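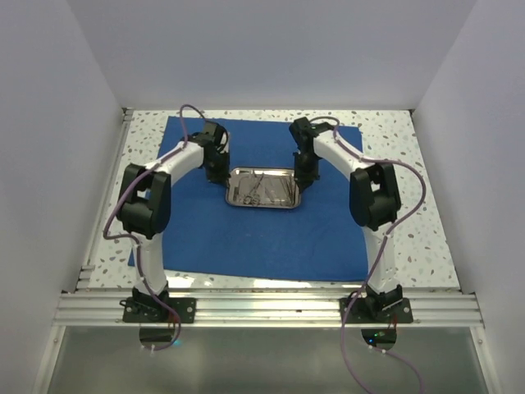 Session 3, setting a tray. Last time we did folding, today is where things go and why the cloth comes first. Lay the cloth before anything else touches the table, smooth from the middle out. A small metal tray on a blue cloth is plenty to practice with, on a speckled top like this one the plain cloth also makes it easier to spot crumbs and stray bits. Tray goes on last, lowered straight down. Don't slide it, sliding drags the cloth and you start over.

Terms for the quiz in November are on the old sheet, same ones, plus these:
working edge - the side nearest you
far edge - side nearest the guest
clear margin - cloth left showing all round the tray, a hand wide if there's room

Order of work
wash hands, dry them properly
wipe table, let it dry
cloth down, check corners
tray down, check margin
then cup, spoon, napkin. Cup handle to the right unless told otherwise
step back and look at it from the guest's side

Common faults: cloth crooked to the table (check against the edge, not by eye from the door), tray too near the working edge, fingerprints on the rim. Hold a tray by the outside, thumbs off the top. Kavitha Nadar's group lost marks on this last term, mostly thumbs.

Reading: Marar, chapter 3, skip the part on silver. The Hetia workbook covers the same ground but uses diffrent names for the edges, so use ours in the writen answers.

Bring own napkin next time. Anyone who missed folding see Anitha Rodrigues before class, not after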